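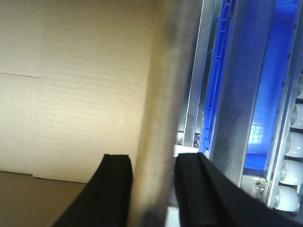

열려 있는 골판지 상자

일어서기만 하면 심장이 쿵쾅거린다는 분을 만나고 왔어요. 기립성 빈맥 증후군, 영어 약자로는 POTS라고 하죠. 시장 골목의 작은 찻집 '시리마'에서 뵙기로 했는데, 제가 먼저 가서 입구 쪽에 앉아 있었더니 들어오시자마자 "혹시 안쪽 소파로 옮겨도 될까요? 다리를 좀 올려야 해서요" 하시더라고요. 아차 싶었습니다.

증상이 시작된 건 독감을 심하게 앓고 난 뒤였대요. "샤워하다가 눈앞이 하얘졌어요. 그냥 몸이 허해졌나 보다 했죠. 엄마는 계속 곰탕을 끓여 주시고(웃음)." 그런데 곰탕을 아무리 먹어도 나아지지 않았고, 양치하려고 세면대 앞에 서 있는 것도 힘들어졌다고 해요. 병원에서는 빈혈 얘기도 나오고 불안장애 얘기도 나왔는데, 제대로 된 이름을 듣기까지 약 18개월이 걸렸답니다.
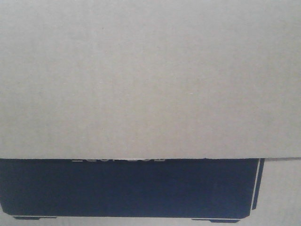

읽는 시간 2분

진단받던 날을 물었더니 목소리가 확 커지셨어요. "누워서 재고, 일어나서 또 재요. 그냥 서 있을 뿐인데 맥박이 140까지 올라가는 거예요! 선생님이 모니터를 제 쪽으로 돌려서 보여 주시는데 눈물이 났어요. 무서워서 운 게 아니고요, 드디어 숫자로 나왔구나 싶어서."

저도 예전에 어지럼증으로 꽤 고생한 적이 있어서 그 마음을 조금은 알 것 같았습니다. 피검사가 다 정상이라는데 반갑지가 않은 그 기분 말이에요.

지금은 담당 의사와 상의해서 물과 소금 섭취를 늘리고, 외출할 때는 압박 스타킹을 신으신대요. (소금은 혈압이나 신장 상태에 따라 해로울 수도 있으니 무작정 따라 하지는 마세요!) "여름에 스타킹 신는 건 진짜 고역이에요. 신다가 지쳐서 도로 누운 적도 있어요." 운동은 누워서 타는 자전거부터 시작했고, 컨디션이 나쁜 날에는 그마저도 쉰다고 해요. 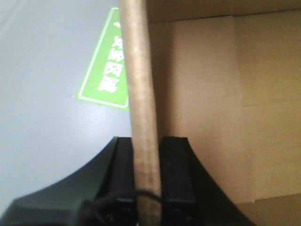
기르나, 4월

첫 만남 뒤에 기르나에 있는 환우 모임 '사모우'에도 따라가 봤어요. 의자마다 발받침이 있고, 다들 자기 물통을 들고 오시더군요. 누가 말하다가 중간에 스르륵 누워도 대화가 그대로 이어지는데, 저는 그게 참 좋았습니다.

"여기 오면 설명을 안 해도 돼요. 밖에서는 젊은 사람이 지하철에서 왜 앉아 있느냐는 눈빛을 받거든요. 겉으로는 멀쩡해 보이니까." 회사에는 어떻게 말했느냐고 여쭤보니 한참 망설이셨어요. 결국 팀장에게 진단서를 보여 줬고, 오전 회의는 앉아서 하는 걸로 바뀌었답니다. 근무 시간도 원래의 50퍼센트로 줄였고요. 월급이 줄어든 건 속상하지만 퇴근하고 저녁을 차려 먹을 힘이 남는다고 하셨어요.

헤어지기 전에 요즘 제일 하고 싶은 게 뭔지 물었습니다. 여행 같은 대답을 예상했는데 "콘서트 스탠딩석이요. 안 되는 거 알아요, 알지만 그래도!" 하고 웃으시더라고요. 일단은 좌석표부터 알아보는 중이시랍니다.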